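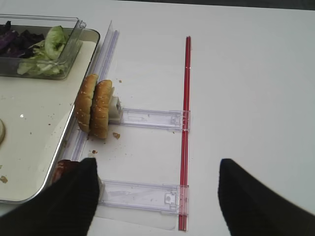 투명 레일과 슬라이더 암, 빵 거치 위치

공유 작업장 햄버거 조립 로봇 제작 모임 회의록

일시: 6월 정기 모임, 오후 7시 30분 시작
장소: Welside 공유 작업장 안쪽 작업대
안건: 1. 지난 모임 조치 사항 확인 2. 재료 거치대 3. 그리퍼 4. 조립 순서 5. 예산 및 보관 6. 기타

1. 지난 모임 조치 사항 확인
지난 회의록은 수정 없이 승인함. 작업대 전원 멀티탭 교체는 완료. 비상정지 버튼을 작업대 앞쪽으로 옮기는 건은 브래킷이 도착하지 않아 다음 모임으로 넘김. Flustent 제어 프로그램의 설정 파일은 공용 노트북으로 옮겼고, 개인 노트북에 남은 사본은 각자 지우기로 함.

2. 재료 거치대
현재 방식은 트레이 옆에 투명 레일을 두고, 바깥쪽의 가는 빨간 봉과 레일 사이에 투명 슬라이더 암을 가로로 놓아 재료를 세워 두는 것임. 빵과 고기, 토마토를 눕히지 않고 세워 두는 방식은 유지하기로 함. 눕혀 쌓으면 한 장씩 집기 어렵다는 의견이 많았음.
빨간 봉이 작업 중에 조금씩 돌아간다는 지적이 있었음. 봉이 비스듬해지면 암의 위치도 따라 바뀌므로 좌표를 다시 잡아야 함. 봉 양 끝을 테이블에 고정하는 안과 암 쪽 클립을 더 조이는 안이 나왔고, 테이블에 구멍을 내지 않는 조건으로 고정 블록을 먼저 만들어 보기로 함. 도면은 Urkau 폴더에 올릴 것.
재료 뒤를 받치는 작은 흰색 부품은 두께를 달리해서 2종을 출력함. 빵용과 고기용을 구분해 표시해 둘 것. 토마토는 빵용 부품을 같이 쓰되, 미끄러지면 다시 논의함.

3. 그리퍼
검은색 손가락의 패드 표면은 현재 재질을 유지함. 매끈한 패드로 바꾸자는 제안이 있었으나 빵을 집을 때 힘을 더 줘야 할 것으로 보여 보류. 빵을 집는 힘과 고기를 집는 힘은 Flustent에서 따로 저장하기로 함.
손가락 끝이 옆 암에 닿을 수 있다는 우려가 있어, 접근 높이를 올린 경로와 지금 경로를 비교하기로 함. 비교 시험은 암 간격을 바꾸지 않고 진행함. 간격까지 같이 바꾸면 원인을 구분할 수 없음.

4. 조립 순서
트레이 위쪽에 채소 용기를 두고 아래쪽을 조립 자리로 쓰는 배치를 기본으로 확정함.
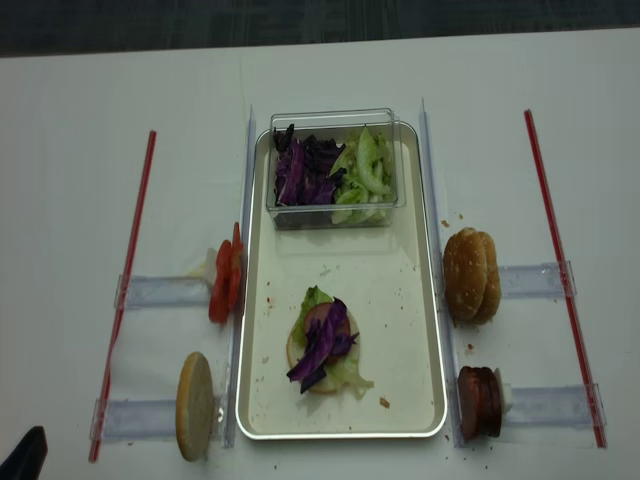
채소는 용기를 둘로 나눌지에 대해 논의가 길어졌음. 한 용기에 적양배추와 양상추를 같이 담으면 자리를 덜 차지하지만, 집는 과정에서 서로 섞일 수 있음. 용기를 나누면 트레이를 더 큰 것으로 바꿔야 하고 레일 간격도 다시 맞춰야 함. 당분간 용기 하나를 쓰고, 가운데에 끼우는 칸막이를 만들어 보기로 함.
쌓는 순서는 아래 빵, 양상추, 둥근 재료, 적양배추, 위 빵으로 정함. 채소가 빵 밖으로 나가는 것은 어느 정도 허용하되, 위 빵을 덮을 때 한쪽으로 기울면 실패로 기록함. 한 번에 집는 채소의 양은 아직 기준이 없음. 무게로 정하자는 의견과 집는 깊이로 정하자는 의견이 있었고, 작업장에 있는 저울이 가벼운 무게에서 잘 맞지 않아 우선 깊이로 정함.
시험 기록은 성공과 실패만 적던 것을 바꾸어 실패한 단계도 적음. 지금까지 쌓인 기록은 92건 이상이며, 예전 기록의 빈칸은 채우지 않고 그대로 둠.
부스러기 청소는 매 회차가 끝난 뒤에 함. 레일 밑까지 닦을 것. 시험에 쓴 재료는 먹지 않고 버림.

5. 예산 및 보관
투명 판재는 Tamura에서 재단한 것을 추가로 주문하기로 함. 모서리 마감은 직접 함. 배송비가 따로 붙으므로 다른 제작 모임의 주문과 합칠 수 있는지 먼저 확인할 것.
Welside 사물함 이용은 365일 단위로 갱신함. 이번에 갱신하되 칸은 늘리지 않음. 안 쓰는 출력물과 이전 레일은 다음 모임 전까지 정리하고, 남은 것은 공용 자투리함으로 보냄.
채소와 고기는 작업장 냉장고에 두지 않고 당일 가져오는 것으로 함. 냉장고 사용 규칙을 바꾸자는 제안은 우리 모임에서 결정할 사안이 아니어서 작업장 운영 쪽에 전달만 함.

6. 기타
공개 시연 요청이 있었으나 비상정지 버튼 이설이 끝난 뒤에 답하기로 함. 작업대 조명이 투명 부품에 반사되어 위치 인식에 영향을 주는지 확인이 필요함. 조명을 끈 상태와 켠 상태로 각각 시험하고 결과를 같은 기록표에 적을 것.

조치 사항
- 빨간 봉 고정 블록 도면 작성 및 시험 출력: 기구 담당
- 채소 용기 칸막이 제작: 기구 담당
- 빵, 고기 집는 힘 설정 분리: 제어 담당
- 접근 높이 비교 시험: 제어 담당
- 기록표에 실패 단계 칸 추가: 기록 담당
- 판재 합동 주문 확인, 사물함 갱신: 총무 담당

다음 모임은 같은 장소에서 오후 7시 30분. 고정 블록이 먼저 나오면 단체방에 알리고 좌표 작업을 앞당겨 시작함.
오후 9시 20분 폐회.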